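Paint dries lighter than the sample card. Did I get the wrong tint?

hurkstead_mo
I bought a gallon of gray for the back bedroom in our place in Hurkstead. The card looked like a plain gray. On the wall it looks pink in the evening and grayer in the morning. The store says the tint was mixed right. I put on one coat over old beige, no primer. Do I need to start over?

Doaa Abdelaziz
You probably don't need to start over. One coat over beige will let some of the beige through. Put on a second coat and wait 30 days before you judge it. Many grays have a little red or violet in them, and you only notice it once a large area is covered.

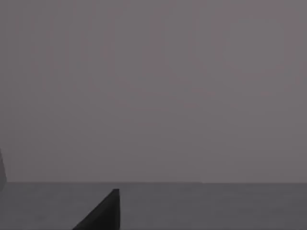
Image: Doaa Abdelaziz, computer rendering

A muted gray with a faint mauve cast can read as plain gray on a small card. Check the bulbs too. Warm bulbs bring out the pink. Try a neutral bulb in one lamp before you buy more paint.

If you still don't like it, ask the store for a gray with a green or blue base and paint a test board first.

isah473
Same thing happened in my hallway in Jurthorpe. I did prime it and it was still pink at 6 p.m. I changed the bulbs and left it. Also stir the can, the tint sinks.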